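Stop Grading Your Planner on Random Scenes

Most of the manipulation software I get asked to look at is tested the same way. There is a simulator, a script that drops objects onto a table in random positions, and a counter. The script runs overnight. In the morning the counter gives a percentage, and if the percentage went up, the change gets merged.

I think this is a bad way to decide what goes into a planner, and I think small teams are hurt by it more than large ones. A small team should have a short list of fixed scenes, each with a name, each kept in version control, and each checked on every change. Random scenes have a use, but they should not be the thing that says yes or no.

My own reasons come from Driltska, a pick-and-place stack I have worked on for long enough to have caused many of its problems. It takes a depth image, finds objects, proposes grasps, plans an arm motion and runs it. We used Prandden for simulation and still do. It is a decent tool, and what follows is no complaint about it.

For a long stretch our merge test was 130 random tabletop scenes per change. The seed was different every night, and we were proud of that. We thought a fixed seed would let us fool ourselves by tuning to it. So one night we would get a number, the next night a different number, and we would explain the difference by whatever had been merged in between. Sometimes the explanation was right. I went back later and ran the same commit on several nights' seeds, and the score moved by 5 points with no code change at all. We had been accepting and rejecting work over gaps smaller than that.

Anyone who took a statistics class will say we needed more scenes. That is true, and we did try it. The number got steadier. It also got less useful. A bigger pile of random scenes is mostly a bigger pile of easy scenes. Objects land far apart, the arm comes straight down, the fingers close, and nothing has been learned. The hard cases are in there somewhere, diluted. When the collision margin code broke for tall objects next to a wall, the total dropped by an amount we had gotten used to ignoring.

The other trouble is what happens after a failure. If scene 87 failed last night and scene 87 is a different scene tonight, the failure has no history. You can save the seed and replay it, and we did that, but the replay lived in one person's folder until it was fixed and then it was deleted. Six months later the same bug came back and we did the same work over again.

The change we made was dull. We wrote 28 scenes by hand. Each one is a text file with object poses, the start position of the arm, the light, and what counts as success. Each has a plain name that says what it is for: handle toward neighbor, bowl inside reach limit, thin box flat on table, empty table. The last one sounds silly, but it caught two releases where the detector found an object that was not there and the planner went to pick it up.

With names, the report changed. It no longer says 91 percent. It says handle toward neighbor failed and passed yesterday. A person reading that knows which file to open. A person reviewing the code can ask why a change to the path smoother would affect that scene, and often there is a good answer.

We also changed what success means, and I would argue for this part even if you keep your random scenes. Our old check looked only at the end. If the right object was inside the goal area when the clock ran out, the run passed. That let a lot through. The arm could push a neighbor aside, drag the target along the table, or slip and catch it again, and the check saw a pass. Now each scene lists the objects that must not move, and how far the target may slide before it is lifted. When we turned that on, 40 percent of the runs we had been calling good turned into failures. The code that day was the same as the code the day before.

That was a hard week. There was a serious suggestion to loosen the limits until the old number came back. I understand the feeling, because a number that has been shown to a customer is difficult to take back. But the customer in this case was Polletti, who run a dish handling line at their site in Krajčí, and they do not care about our number. They care whether cups get chipped. A neighbor that gets pushed is the way cups get chipped.

There are fair objections. The first is that a fixed list will be tuned to. Yes, it will. People will make those scenes pass, and that is what they are for. Ordinary software has worked like this for decades, and no one says a unit test is cheating because the code was changed to pass it. If the list is missing something, add a file.

The second is that learned components need variety. I agree completely, for training. I would not train a grasp model on 28 scenes. Training and acceptance are separate jobs, and they can use separate data.

The third is that writing scenes by hand is slow and depends on what people can think of. This one has weight. It is where I would keep the random generator: let it run all weekend, look at what fails, and when a failure teaches you something, cut the scene down to the fewest objects that still show it and give it a name. The generator finds, the list remembers.

Cutting down is most of the work, and people skip it. A failure with eleven objects in it tells you very little. Take out one object and run again. Keep going until taking out anything more makes the failure go away. What is left will usually look too simple to be worth testing, and it will fail anyway.

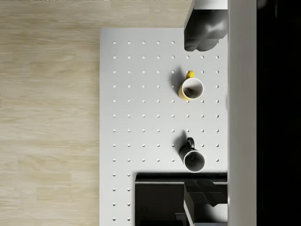 Grasp ordering is the part of a planner where small scenes pay off most. You have more than one object that can be picked, the scores are close, and the planner has to commit to one and leave the other alone. Two mugs are plenty for that. With a yellow one and a black one standing close together and both handles pointing the same way, the black handle points into the gap between them, and a grasp that is fine for a mug alone may not be fine there. The color difference makes it easy to tell from a still which one was the target and which one was supposed to stay put, and a regular grid of dots on the tabletop gives you something to judge a slide against before you open the pose log. Turn one handle and you have a different test, which should get its own file and its own name. I would take a folder of scenes like that over any overnight percentage, and I would want to see the folder before I believed the percentage.

Comments (5)

gantry_left
We do the same with a fixed list but ours grew past 200 and now no one reads the report. Do you ever delete scenes?

Author reply
We merge them when two always fail together. Deleting has happened, but it takes a review like any other change.

mpk
Disagree on the seeds. Fix the seed, keep the random scenes, done. You get repeatable runs and don't need to write anything.

tool0_frame
@mpk until someone updates the generator and every scene after the first one changes. Ask me how my spring went. Store the poses.

slowservo
The sliding limit is the part I'm taking from this. Ours only checks the final pose and I already know I won't like the result.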